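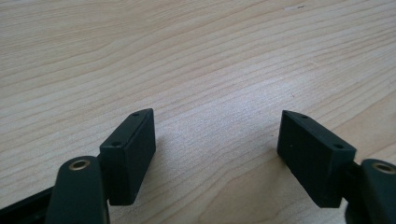
Plateau de table en bois clair

Apprendre un gros jeu de gestion à des débutants sans les perdre en route ?

Question posée en février dans Jeux de société > Règles et explications

Bonjour à toutes et à tous,

Je me permets de vous solliciter parce que je tourne en rond depuis un petit moment. On m'a offert Norkargate pour mon anniversaire, un jeu de gestion et de commerce fluvial que j'avais repéré depuis longtemps, et je voudrais le présenter à ma sœur et à mon beau-frère, qui jouent volontiers mais n'ont jamais dépassé les jeux de cartes et un ou deux jeux de pose de tuiles. Le livret fait 34 pages, en petits caractères, avec des renvois partout (la page des péages renvoie à celle des entrepôts, qui renvoie elle-même à l'annexe !).

Premier essai le mois dernier : j'ai expliqué pendant une heure, ma sœur a regardé la pendule, on a commencé vers 22 h et on a arrêté au deuxième tour. Tout le monde a été très gentil, mais je voyais bien que la soirée était fichue. Je précise qu'on joue à 3, et que j'avais distribué les cartes Guilde dès le départ, comme le demande la règle.

Est-ce que vous avez une méthode ? Faut-il enlever des choses pour la première partie ? Ou est-ce qu'il vaut mieux passer d'abord par un jeu plus simple du même genre ?

Merci d'avance à ceux qui prendront le temps de me lire jusqu'au bout, je sais que je suis bavarde.

Mirabelle_joue

3 réponses

Zhuoran Wei
Réponse retenue

Bonjour Mirabelle, et bienvenue chez les gens qui ont un jour endormi leur famille avec une règle – j'en fais partie depuis longtemps !

Je connais bien Norkargate, j'en suis à plus de 18 parties, et je ne l'explique plus du tout dans l'ordre du livret. Je commence par la fin : comment on gagne. On livre des marchandises, on touche des points, celui qui en a le plus l'emporte. Ensuite je montre un seul trajet complet, de l'achat d'un tonneau jusqu'à sa livraison, en déplaçant vraiment les pièces et en laissant quelqu'un d'autre tenir le bateau. Cela prend cinq minutes et, à ce moment-là, les gens ont déjà compris l'essentiel.

Pour la première partie, je laisse dans la boîte les cartes Guilde et les péages. Les cartes Guilde surtout : il y en a 51, toutes différentes, avec beaucoup de texte, et un débutant qui en reçoit quatre passe la soirée à les relire au lieu de regarder le plateau. Attention quand même, sans les péages l'argent circule un peu trop facilement, donc je donne deux pièces de moins à chacun au départ. Ce n'est pas officiel, c'est ma petite cuisine à moi, mais ça tient debout.

Et puis jouez le premier tour à découvert, en disant tout haut ce que vous faites et pourquoi. Une fois ce tour fini, proposez de remettre tout à zéro. Souvent ils préfèrent continuer, et c'est très bien aussi. Commencez plutôt vers 15 h si vous le pouvez, avec un gâteau, ça change beaucoup l'humeur de la tablée.

Si vous voulez une marche intermédiaire, Imorberg est bien pour ça : on y retrouve les commandes à remplir et le choix des trajets, sans la gestion des entrepôts. Je n'en ferais pas une obligation. Ma mère a commencé directement par Norkargate et elle me bat une fois sur deux, ce qu'elle ne manque pas de rappeler à table.

Bonne partie, et racontez-nous !

vieux_pion

Prenez Vollov. Même principe et la règle tient sur deux pages. Par contre je crois qu'il est épuisé, à voir d'occasion.

Tante Odile

Je suis d'accord avec ce qui est dit plus haut sur les péages, par contre pas trop sur les cartes Guilde. Chez nous on en avait gardé quelques-unes, les plus simples (celles avec le bord vert, si mes souvenirs sont bons, je n'ai pas la boîte sous la main), parce que sans elles les enfants trouvaient que tous les bateaux se ressemblaient. Une carte chacun, posée face visible, et on s'entraidait pour la comprendre.

J'ajoute une chose toute bête : faites une petite feuille par joueur avec les actions possibles. Celle du livret est trop chargée, je l'ai recopiée à la main en gros et mon mari s'en sert encore. Bon courage avec votre sœur, la mienne n'a jamais voulu jouer à autre chose qu'au rami…

Commentaire de Mirabelle_joue

Merci à vous trois ! Je vais laisser les péages de côté et garder une carte Guilde chacun, pour couper la poire en deux. Zhuoran, juste une question sur les deux pièces en moins : vous les retirez aussi au dernier joueur, celui qui reçoit un bonus de départ ?

Commentaire de Zhuoran Wei

Oui, à tout le monde, il garde son bonus par-dessus.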